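Folding robot firm pauses trials after gripper fault

December 2, 2023

Grolteck has stopped trials of its laundry-folding robot after a gripper failed to release a garment and the arm carried on with its next movement anyway. The company calls it "a minor grip event". Staff at the Pastura sports laundry, where the machine was on trial, might put it differently, having had to use the emergency stop to end it.

According to a notice sent to Pastura's customers, the fingers stayed shut on the hem of a football shirt while the arm pulled back across the table. The shirt tore along the side seam. No one was hurt, but the notice also says a worker had reached in to free the cloth before the arm had come to rest. The machine is meant to slow down when a hand comes near it. Grolteck says it did slow down. It has not said by how much, or shown anyone the logs.

The fault was put down to a worn part in the finger drive, supplied by Plement. Plement says the part was inside its service life and that it has asked for it back for testing. Both can hardly be right, and until the part has been looked at by someone other than the two firms, readers may want to treat either account with care.

Folding red sportswear with the two-fingered gripper on a grey work surface.

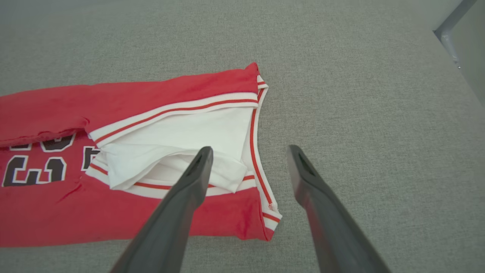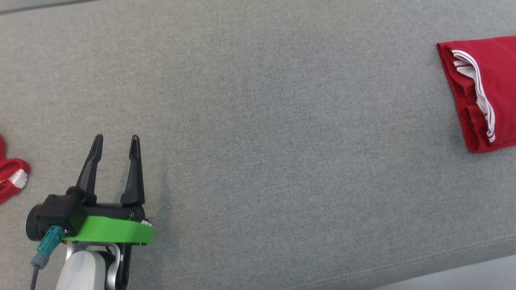 Grolteck had promised a lot for this machine. At its launch in May it said the robot would fold 800 garments per shift with one person looking after two tables. Pastura confirms that it never ran at that rate, and that each table had its own minder throughout the trial. The laundry would not give its own figure for output, saying only that it was "building up".

There is also the matter of earlier stops. The notice lists 18 of them during the trial, most described as "operator caution". That is a generous label. If people who work beside a machine keep pressing the red button, it seems fair to ask what they were seeing, and the notice does not say.

A software change is now planned that will make the arm wait until its fingers report that they are open. It is hard to see why that check was missing in the first place. Chareonsuk, the engineering consultancy hired to review the trial, has been asked to look at the change before the robot runs again – though it will be paid by Grolteck, and its report is not due to be made public.

Pastura says orders are not affected and all folding is being done by hand for the time being. No restart date has been given.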